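Keeping Your Accounts Safe: Notes for Session 2
Hatstead Evening Classes, Everyday Computing

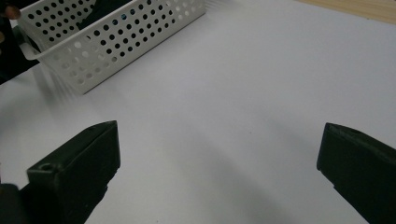

What makes a password strong?

Length, more than anything else. A long password made of ordinary words will hold out far longer than a short one full of dollar signs and exclamation marks, provided the words were picked at random and don't come from a song or a saying.

I know many of you were brought up on the old advice (eight characters, one capital, one number, change it every month) and it's a hard habit to shake. I still catch myself putting a 1 on the end of things! The trouble is that everybody does the same, and the programs used for guessing passwords try those little tricks first. So for tonight let's forget about the squiggles and think in words.

Making a passphrase

Take the class word list, which you'll find at the back of your folder. It has 244 words on it, which is fine for practising but much too short for the real thing, so please don't use anything you make from it on a live account. At home you'll want a proper list with several thousand words, or you can let a password manager choose for you.

Pick your words by rolling dice or opening the list blind, and do try to resist swapping out the ones you don't like. The moment we start choosing favourites we drift towards pets, football and the seaside, and so does everyone else. Five or six words is a good length. Write them down with a space or a hyphen between each, say them aloud a few times, and you'll be surprised how quickly they stick.

One account, one password

This is the part people groan at, and I do understand. Suppose you have an account with Larkska, our made-up shop for the practice exercises, and you use the same password there as for your email. If somebody copies the shop's customer records, they'll take your address and password and try the pair on email, then on banks, then on anything else they can think of. It is all done by machine and costs them next to nothing.

If you have 40 accounts (and when we made our lists last time, plenty of you had more), you can't be expected to remember 40 passphrases. That's what a password manager is for. You learn one good passphrase, the manager looks after the rest, and it will usually refuse to fill in your details on a copycat website, which is a lovely bonus.

A notebook is perfectly all right too, if it lives at home somewhere sensible and doesn't travel about in your bag.

Where to start

Email first, always. Whoever can read your email can press "forgotten password" on nearly everything else. After that do the bank, then your phone account, then any shop that has kept your card number. The rest can wait for a rainy afternoon.

For next time

Please read the Moussa handout, pages 2 to 11, and change the password on your main email account if you feel ready. Bring your phone and its charger, as we'll be setting up two-step sign-in and the sockets in the Jimdale Room are all along the back wall.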